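Home News Sports Schedules Opinion Contact

Ballpark at Rarnholm will open without fans, club says

23 July 2020

Shares 200 Comments 3

The Rarnholm baseball club will play its shortened home season in an empty ballpark, the team said in a statement posted to its website. Season ticket holders can choose between a refund and a credit toward next year.

The decision ends two months of back and forth. In May the club had said it hoped to let in a small crowd, with every other row blocked off and no seats sold behind the dugouts. The county health office did not approve that plan, and a second version sent in early this month was also turned down.
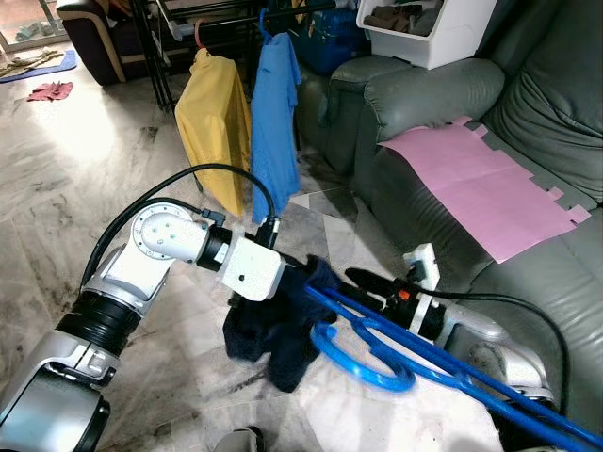 The park holds 2,000 people when full, counting the grass bank past left field. Most games last summer drew less than that, but the home opener against Skarnside sold out, and so did the fireworks night that closed the season. Both events are off the calendar for this year.

Skarnside will still come to Rarnholm for the first series. The two clubs agreed to play three games in each town and to skip the usual midseason trip north, so that neither team has to stay overnight on the road. Players will dress at home or at their host families' houses and arrive in uniform.

Games will be carried on the club's radio stream, with the regular pregame show cut to ten minutes. The statement said there will be no charge to listen. A video feed was looked at and dropped — the press box does not have the wiring for it, and the work could not be finished before the opener. 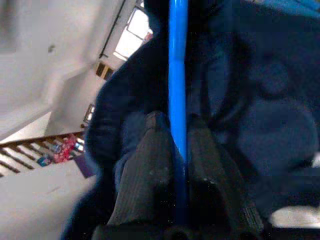 Concession stands will stay closed. The stand run by Abdelaziz Bakery, behind third base, plans to sell its meat pies and lemon bars from its shop on the square instead, and will stay open late on game nights with the radio on. The parking lot will be locked, and the club asked people not to gather along the right field fence, where part of the infield can be seen from the sidewalk.

Ticket holders have until the end of the season to pick a refund or a credit. Anyone who does nothing will get the credit. Single-game tickets bought online will be refunded to the card used. Tickets bought with cash at the window have to be mailed in or dropped in the slot by the office door.
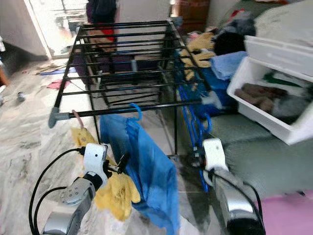
Blue and yellow cloths on a black drying rack.

The youth clinic, held each summer on the outfield grass, is also canceled. Families who paid the deposit will get it back in full.

Estier, the other club in the division, has not said what it will do about fans. Its ballpark is in a different county with its own rules on outdoor crowds. If Estier does let people in, the Rarnholm club said, visiting fans should check with the Estier box office before making the drive. 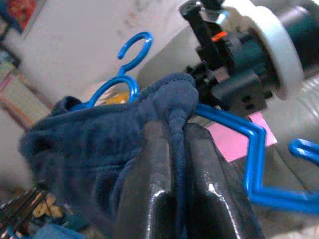
A fold of navy blue fleece.

The club office is open by phone on weekday mornings. The full home schedule, with the new start times, is posted on the team's website. All night games have been moved up by half an hour, and doubleheaders will be seven innings each.

More in Sports Back to top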